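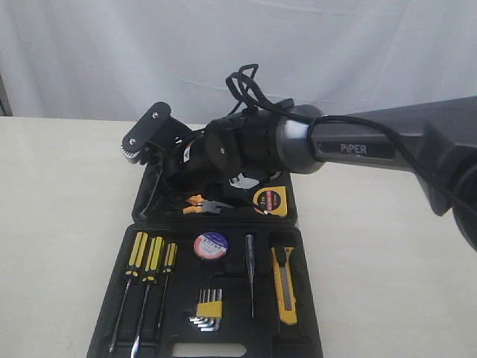 The Pause Before the Grip

At Drovcombe, a small software group is teaching a robot arm when to wait

The job sounds easy. Pick a tool out of its slot in a case, set it on the table, and put it back. A person does it without looking up from a phone call. The software group at Drovcombe has spent most of a year on it, and the arm still gets the hex keys wrong more often than anyone there would like.

The tool case is a hard test for a program. The case is black plastic, and so are the gripper and parts of the tools. The slots are molded close to the shape of each tool, which leaves little room for a finger on either side. A screwdriver handle can be grasped from above if the arm comes in square to it. A flat utility knife has to be tipped up first.

Hideaki Kobori writes most of the planning code. He came to Drovcombe from Drotdale, where he worked on warehouse sorting, and he says the two jobs have little in common. In a warehouse the box is bigger than the error. In a tool case the error is often bigger than the gap.

The group's software is called Riria. It has two parts that run at different speeds. The slow part looks at the camera images and proposes a short run of motions, up to the next moment when something has to be decided. The fast part carries out those motions and watches the joints for any sign that the arm is pushing on something it should not be. When the fast part sees trouble, it stops and asks the slow part for a new plan.

Most of the recent work has gone into the handoff between them. In early versions the slow part would send a new plan while the old one was still running, and the arm would jerk as it switched. Kobori's fix was to have each plan begin from where the arm will be when the plan arrives, which means guessing the delay. The guess is updated after every exchange. It is not clever code, he says, and it took him from December into spring to get right.

The second problem was seeing. A camera at the wrist gives a close view of the fingers and whatever is between them, but it loses the rest of the table as the arm comes down. A camera set farther back sees the whole case and loses the tips of the fingers when the gripper covers the slot. Riria uses both kinds of view and gives each one a weight that changes as the arm moves. High above the table, the far view counts for more. Near the tray, the wrist view takes over.

That change in weight used to happen at a fixed height. It worked for screwdrivers and failed for anything flat, so the height is now learned from recorded runs. The group trained the current version on 400 of them, each one steered by a person. Another 173 were thrown out. Some had bad timestamps, and some showed the operator hunting back and forth over a slot before choosing a grip, a habit the software picked up quickly and was slow to lose.

Sorting good runs from bad ones was done by hand at first. Now a tool called Solanki plays back each recording beside the joint readings and marks any stretch where the arm moved but the gripper got no closer to a tool. A person makes the final call. It takes 4 minutes to review a run, down from much longer, and the notes go into the same file as the data, so a later reader can see why a run was dropped. 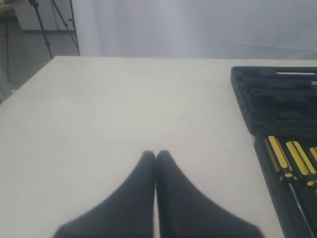

Kobori says the replay tool has done more for the success rate than any change to the model, and that he would build it first if he were starting over. He also thinks the group kept too many weak runs in the beginning, when every recording felt expensive.

There are still gaps. The planner treats the case as rigid and fixed to the table, so a bump that shifts it by a finger's width can spoil the next several grasps. A check that finds the edges of the case again before each reach is being tested. It adds a pause to every motion, and the group has not settled how long a pause they can live with.

Returning a tool is harder than taking it out, and for now it is handled by a separate routine that lowers the tool, feels for contact and tries up to 3 times before giving up. Kobori wants to fold that routine into the main planner next. The hex keys will come after that.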